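About Clollamow

Clollamow records manual tasks for companies that want a robot arm to learn them. A client sends us a task, the objects involved and a description of what counts as a correct result. We send back recorded demonstrations, checked and labeled, in the format the client's training software reads.

The company was started by Chiến Bùi and Ferenc Kerekes, who had worked together on packing line automation at Hagedorn. Most of that work was done with a teach pendant: move the arm to a point, store the point, move to the next one. The method is sound for parts that arrive in the same position every time. It is slow and brittle for dishes, bags, cloth and most of what is found in a kitchen or a stock room.

How we work

We use two methods of demonstration. In the first, an operator drives a robot arm by remote control and the arm's joint positions are stored together with the video. In the second, the operator works at the table with a pair of hand-held grippers and no arm is involved. The second method makes up the larger share of our output. It is faster to set up, and the operator keeps a direct feel for how hard the fingers are closing.

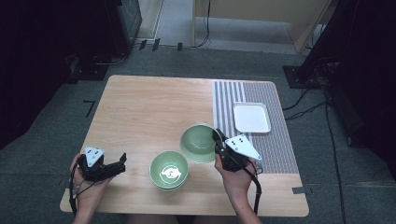 Tableware is our longest running task family. It covers stacking, sorting, turning, clearing and placing on a mat or tray. Each task is written as a start state, an end state and a list of permitted contacts, and operators are free to choose their own path between the two states. Clamping a bowl by its rim with the right gripper while a second bowl stands upright nearby is a typical contact from this family. The white plates with black dots on top of the grippers are tracking markers, and a recording in which they stay hidden too long is rejected at review. Tape on the carpet beside the table gives us a fixed reference when furniture has to go back to its place.

A standard order is 200 accepted demonstrations per task. Larger orders run to 400, usually split between 2 operators so that the data does not carry one person's habits. Start positions are changed between recordings according to a printed plan. We do not let operators choose them, as people drift toward the layouts they find easy.

Equipment

Our current hand-held gripper is the Demach, designed in-house by Ferenc. Both fingers move together on a parallel linkage, and the pads are flat, replaceable and the same shape as those fitted to our robot arms. Matching the pads matters more than matching the weight. A grasp that holds on the hand-held unit should hold on the arm, with the same clearance at the rim or handle of the object.
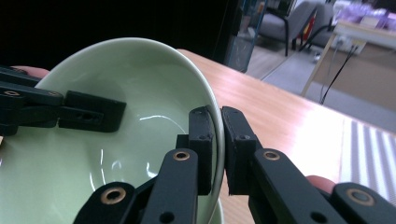

Pads are inspected at the start of each shift and swapped when the edges no longer meet squarely. Finger opening is calibrated at the same time. Each unit has its own calibration record - two units built from the same drawings will still differ slightly - and that record is delivered with the data.

Synchronization, storage and playback are handled by Jonent, our recording software. It aligns all camera streams to a single clock, marks dropped frames and lets a reviewer step through a demonstration from every view at once. Clients receive a viewer license with their first order.

Review

Every recording is watched in full by someone other than the operator who made it. The reviewer checks the end state, the contacts and the tracking, then accepts or rejects. Rejected recordings are kept and can be supplied on request, labeled with the reason. Several clients use them to train failure detection.
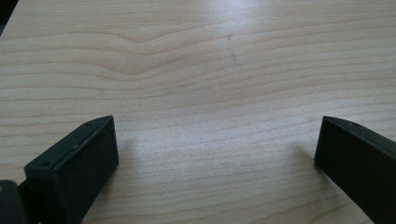
Gripper fingers open over the bare tabletop.

Remote control sessions

Remote control is used where the task depends on the reach or speed limits of a particular arm. Clients may ship their own arm to us or use one of ours. Sessions are booked by the half day, and client engineers can attend or take the controls themselves. The fixed setup charge is $185 per task and covers mounting, camera placement and one trial run.

Visits and inquiries

Visitors are welcome on weekdays by appointment. Recording also runs on Saturday when orders require it, but the office is closed. For a quote, send a short written description of the task, the number of demonstrations needed and the dimensions of the objects. Chiến handles new inquiries; technical questions about grippers and mounts go to Ferenc.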